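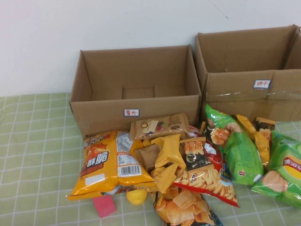

Open cardboard boxes side by side on a green checked tablecloth.

Print | E-mail

September, by Bianca Anghel

Ticket: Grenudus co-op portal, harvest payments showing twice for small growers

9:10 a.m. Okay, picking this one up! Lorna Dimaculangan called from the Dağdelen growers' co-op. The members with the smallest plots (under 3 acres) are seeing their maize payment listed two times on their statements. The big farms look fine. I asked if anyone had really been paid twice and she said no, the bank side matches, it's only the statement. Phew.

9:40 a.m. Logged in as a test grower and got the double line on the first try. It only shows up if the grower sells through a shared collection point. My guess is the portal is picking up the group delivery and the grower's own share of it and printing both.

10:25 a.m. Cleared the statement cache and ran it again. No change. I also tried the older report layout (the ugly one, sorry Tamara) and it does the same thing, so I'm leaving the layout alone.

11:15 a.m. Yoon-hee Moon found something good. The Dağdelen collection point was set up fresh this season and whoever did it ticked "buyer" as well as "collector." So every sack that comes in gets written down as a sale to the collection point, and then again as a sale to the real buyer, Umevetti. I'd never have looked there!

11:50 a.m. Unticked "buyer" on the test copy and reran 22 statements. All single lines now, and the totals match what Lorna sent over. I don't love changing it on the live side in the middle of payment week, so I've asked Tamara Buzatu for a yes first.

1:30 p.m. Tamara says go, but wait until the Presow price feed has finished. It takes 30 minutes on a good day.

2:20 p.m. Feed done, box unticked on live, statements rebuilding. Lorna checked 5 growers while we were on the phone and all of them look right. She's going to text the members tonight so they don't bring the old printouts to the meeting.

Still open: the loan page reads the same sales records, and I haven't checked whether it counted the extra income for anybody. Passing that to Ecaterina Voicu. Please keep the ticket open until she's been through it.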